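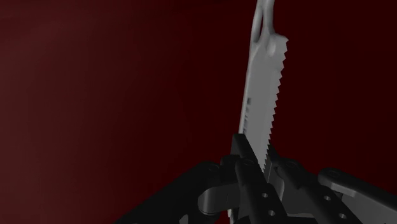
Section 6. Gripping Thin and Toothed Parts

6.1 Before you start

By now you should have the Padard gripper bolted to the arm, the cable routed and the open and close commands working from the Cirillo console. If any of that is still shaky, please go back to Section 4 and get it settled first. Thin parts will find every little bit of slop in a gripper, and it is much more pleasant to chase that down with a plain block between the fingers than with a blade.

The steps in this section cover flat, narrow parts held by one end with the rest standing free: saw blades, serrated knife blades, scrapers, long shims. We suggest you go through the whole thing in the simulator before you try it on the real arm. The Vitov model of the gripper has the same links and the same joints as the one on your bench, so the finger positions you save there will carry over, give or take a small trim at the end.

You will need the part file (or the part), the hex key that came in the gripper box, and a pair of cut-resistant gloves for the bench portion.

6.2 Setting the grip in the simulator

1. Open the Prolarano project and load your part. Check that it came in at the right scale. A blade that shows up as long as the arm was almost certainly drawn in inches and read as something else.

2. Turn off the table and shelf layers and pick a plain backdrop. Dark red works nicely with a pale blade, and you will be glad of the contrast when you start looking at teeth.

3. Open the gripper all the way, then bring the part down between the fingers until its lower end sits well inside the gap. Let the flat of the blade rest against the face of the finger.

4. Close the gripper at a force setting of 40. Go slowly for the last bit of travel and watch the links on both sides. They should move together and stop together.

5. Move the view in close and a little below the gripper, looking up along the blade. It's an odd angle to work from, but it shows you the joints and the blade at the same time.

6. Look at how the blade stands. A slight lean is fine and can be corrected in the wrist. If it leans more each time you close, the part is seated too high, so open up, lower it and try again.

7. Check where the teeth meet the gripper. The serrated edge should be clear of the joint bolts, with no tooth resting on a bolt head.

8. Save the position under a name you will recognize on Monday. "Test" and "test new" are how most of our support calls begin.

Note: If your blade has an opening or a raised boss near the tip, keep that end free. Gripping over an opening leaves the fingers with very little to hold, and a boss will keep them from closing flat.

6.3 Moving to the bench

CAUTION: Put the arm in slow mode and wear your gloves. Keep your free hand away from the toothed edge whenever the gripper is powered, even if it looks perfectly still.

1. Wipe the finger faces with a dry cloth. Oil from the packing paper is the usual reason a blade slides.

2. Check the pivot bolts at the joints with the hex key. They should be snug, and the links should still swing freely. If a link feels stiff, back its bolt off a touch.

3. Call up the position you saved and close on the part at 40. Raise the force to 50 only if the blade turns when you nudge its flat side with a wooden stick. Do not go higher with thin stock.

4. Run the arm through the lift and return at slow speed 2 times, then stop and check the seating again.

5. If the blade has crept, trim the finger position by one step and repeat from step 3.

6.4 Looking after the joints

Repeat the bolt check every 288 cycles when you are handling blades. That is more often than the general schedule in Section 9, and we know it's a nuisance, but a long part held by one end does tug at the pivots every time the arm changes direction. Thomas Russo, who wrote the first version of this guide, liked to put a dab of paint across each bolt head and onto the link beside it. A broken paint line shows up from across the bench and saves you reaching for the key.

Replace any bolt whose socket has started to round off. Spares are listed in Section 11.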